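Questions fréquentes : brosses à cheveux et petits accessoires
Boutique Lemieux, page mise à jour le 11 avril 2018

Quelle brosse choisir pour des cheveux qui s'emmêlent ?
Une brosse démêlante à tête ajourée, comme la Dimelen rose. On commence par les pointes et on remonte vers les racines, mèche par mèche.

À quoi servent les petites boules au bout des picots ?
Elles évitent de griffer le cuir chevelu. Si plusieurs boules manquent, il vaut mieux remplacer la brosse. Sur ce modèle à dos rose nervuré, les picots sont gris et les embouts brun clair.
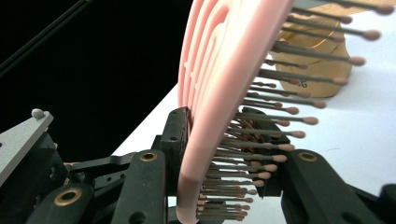

Comment nettoyer la brosse ?
Retirez les cheveux à la main ou avec un peigne à queue, puis passez la tête à l'eau tiède avec un peu de shampooing. Rincez et laissez sécher à plat, picots vers le bas, sur une serviette. Pas de lave-vaisselle, pas de sèche-cheveux. Un nettoyage toutes les 2 semaines suffit pour un usage quotidien.

Peut-on l'utiliser sur cheveux mouillés ?
Oui, après essorage dans une serviette. Sur cheveux très fins, attendez qu'ils soient presque secs.

Le petit pot beige est-il vendu avec la brosse ?
Non, il se commande à part sous la référence 1158. Il a l'aspect d'un sac en papier kraft froissé, au bord replié, avec un petit animal crème aux oreilles rondes qui dépasse sur le côté. On peut y ranger des élastiques ou des barrettes. La brosse, elle, se pose à côté.

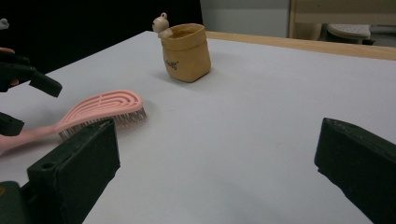
Quel est le délai pour retourner un article ?
Vous disposez de 30 jours après réception. La brosse doit être dans son emballage d'origine, non ouvert, pour des raisons d'hygiène. Les pots sont repris même déballés s'ils sont intacts.

Livrez-vous à Hurotthorpe ?
Oui, par le transporteur Ultari, en 2 jours ouvrés. Le port est offert à partir de 150 euros d'achat.

La brosse existe-t-elle dans d'autres couleurs ?
D'autres coloris arriveront en juin. Ils seront ajoutés à la fiche du produit dès leur mise en vente.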